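Nallcombe Live forum > Gigs and tours > Piriser confetti mishap

bundbybelle
05/05/2018
Did anyone else get caught by the confetti cannons at the Piriser gig in Bundby? I was right down the front and one went off sideways in the second song. I got a faceful of the gold stuff and so did half my row! I'm fine, my fringe isn't. They stopped for a bit while the crew sorted it and then started the song again from the top, which I thought was lovely of them.

tallerthanyou
I was up in the balcony and from there it just looked like part of the show. Didn't know anything had gone wrong until the singer said sorry. Bit of a fuss over paper if you ask me.

bundbybelle
Easy to say from the balcony! It stings when it's that close, and the little lad next to me was in tears. I'm not after my money back or anything, I only want them to point the things upwards. They've got two more nights in August and I've got tickets for both (yes, I know, I'm hopeless).
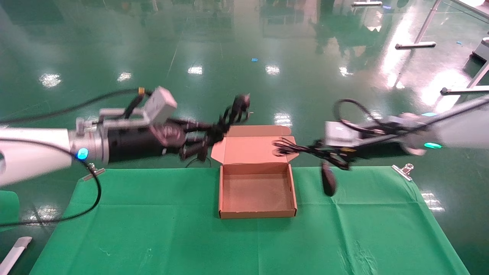 I did email the venue as well and got a nice enough reply saying they'd pass it on to the tour people. We'll see. The rest of the night was brilliant — they did the slow version of Sýkora with just the piano and I cried all my make-up off, so the gold bits had plenty to stick to.

marrowfat
Sorry, but the slow version is a crime. That song needs the drums.

tallerthanyou
Agree with marrowfat. I went to the bar during it.

bundbybelle
You two have no hearts.

oldmillroad
Back to the cannons, they had the same sort at Nallcombe last summer and we were all kept well back behind a second barrier. No idea why Bundby didn't bother. I'd write to the promoter too, the venue will only blame them.

bundbybelle
Good shout, will do it tonight. Still finding gold bits in my coat pockets.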